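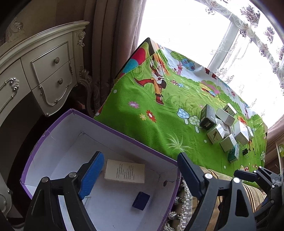 # Packing bench, Arnthorpe unit: carton and lining trials

The Arnthorpe unit packs small spare parts for mail order. Ilse Dreßler runs the bench; Bogdan Mazurek does the receiving and keeps the stock sheets. This gallery page covers the purple-rimmed box and the small items that go into it, with notes on fill, bench covering and labelling. Dimensions are on the Mutisell order sheet and are not repeated.

## Outer box

Open-top cardboard, plain white interior, purple along the top edges. The white lining was specified so that small dark parts can be located by eye before closing. A dark navy block on the floor of the box shows the contrast well enough. Grey board was tried in July and rejected for this reason.

The inner corner has a thin seam. Seams are checked by running a thumbnail down the join. Any lift at the top of the seam sends the box to the recycling cage, as glue repairs have not held up under the courier's handling.

## Inner carton

Small, white, rectangular, with several lines of fine dark print. It sits near the back wall. Cartons in this format are packed print side out wherever the fit allows, so the text can be read against the pick list without lifting anything.

The type is small. Bogdan has asked Brastent for a larger face on the next run. Until that arrives, the part number is read under the bench lamp and initialled on the list.

## Loose items

Unboxed blocks go on the floor of the box, toward the front, and are placed after the cartons. Paper fill follows. No fill goes under a block; it shifts in transit and the block ends up on its edge.

Threads, wire ends and offcuts are removed before closing. Dark ones are easy to pick out against the inner walls and should be taken out by hand, as compressed air only moves them into the corners.

## Bench covering

The table carries a bright green children's cartoon cloth: meadow, flowers, spotted mushrooms, a purple-and-blue tree with a pink trunk, a red balloon and a blue one. It drapes over the front edge. For bench purposes the relevant properties are that it wipes down and is cheap to replace.

The pattern has one drawback. Small coloured parts set down on the printed flowers are difficult to find again. Parts therefore stay in the tray or go straight into the box. A plain grey Strobel mat is on order for the sorting end of the bench; the cloth will stay at the packing end.

## Batch record

- Boxes received in the current delivery: 1,401
- Rejected for lifted seams: 11
- Rejected for crushed rims: 3
- Maximum stacking height, filled: up to two boxes

Rejects are counted at receiving and again at the bench. Both counts are entered by Bogdan and signed by Ilse. The next Mutisell delivery will be recorded on a separate page.

Last revised November 15, 2019.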